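Progress report, second period: household tidying tasks, control and perception software
Prepared by the software group, Jirnevstead, for the Indivell program office
Covers work through March

1. Where we stand

The plan for this period listed two pieces of software: a planner that splits a cleaning job into steps, and a check that decides when each step is done. The planner is in use. The check exists, but we do not trust it, and we recommend that the office not count it as delivered.

We say this early because the summary slides sent last month read more cheerfully than we would have liked. They showed the success rate as the planner logs it. The planner logs a step as done when the check says so, so the rate on those slides mostly tells you how often the software agreed with itself.

2. The dustpan task

Most of our time went into tipping a loaded dustpan into a lined waste bin. It was picked because it looked easy. The arm has to hold the handle, bring the scoop over the opening, tilt it steeply and wait. The waiting is where things go wrong. Flat trash slides when it feels like it, and paper likes to hang on the lip.
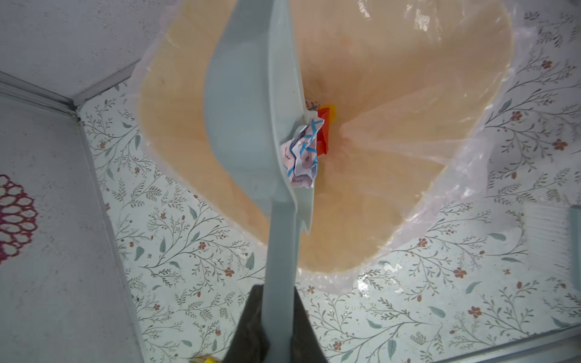
Wrist camera view during the dump step, with crumpled paper on the lip of the scoop.

The old check compared the scoop before and after the tilt and called the step done when enough of the surface looked clear. Paper on the front edge covers very little of that surface, so the old check was happy to pass it. The new one, which we named Koder, looks at the lip separately and asks for a second, steeper tilt if anything is still there. It is better. It also has trouble with the bag, whose folds and bright spots change with every small shift in viewpoint. Koder sometimes takes a fold behind the lip for trash and asks for tilt after tilt. We capped the retries at two and had the arm stop and report a failure after that. This is a patch, and we would like to see it treated as one.

3. Logged runs

We logged 549 runs of the dump step in the period. Every run has wrist video, a view from the fixed camera, joint positions and the planner's own record. We have not hand-labeled all of them, and until we do we will not quote a success rate. The office has asked for one twice. We understand why, but any number we gave today would rest on the same check we are trying to test.

What we can say is that the planner and the fixed camera disagree in a way that is useful. From the wrist, the scoop hides much of the bin. From the fixed camera, the opening can be seen but small scraps near the front edge are hard to make out. Neither view settles the matter alone. We had planned to drop the fixed camera from the final setup to save cost, and we now think that would be a mistake.

4. Perception and the background

The floor sheet is printed with stems, leaves and small flowers, and the walls carry red medallions in several sizes. The earlier trash detector was trained on plain backgrounds and did badly against both. Small flowers were marked as debris, and the planner then sent the arm off to sweep up part of the print.
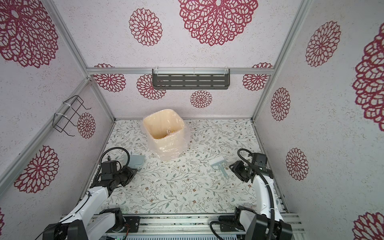
Retraining on patterned backgrounds cut down these false finds, but we are wary of the result. The detector may have learned this particular print. We held back 7 sheets with other patterns for a fair test and have not run them yet, as the retraining took longer than planned. Until that test is done, please read any claim that the detector "handles clutter" as meaning this print and these walls.

5. Planner

The Gajdoš planner, which we took over from the earlier project, works well when the steps come in the expected order. It is weak at recovery. If the brush ends up somewhere the planner did not expect, it tends to restart the whole job where redoing one step would do. There are 11 open issues against it, and most come back to this. We have started keeping a record of where each tool was last seen, so that a failed grasp can lead to a short search. Early runs look fine, but they were done by the people who wrote the code – we would want someone else to set up the workspace before drawing anything from them.

Two-arm work is still limited. Each arm waits for the other to finish before it moves. It is slow and safe, and we do not plan to change it until the step check is sound.

6. Next period

Hand labeling comes first, then the held-back sheets, then recovery in the planner. We ask that the demo be moved back until the labeling is complete. If the date cannot move, we ask that the demo be described as a run under supervision, with a person allowed to stop and reset it. No change to the budget is requested. The fixed camera stays in, and its cost is covered by the money set aside for spare grippers, none of which has been spent.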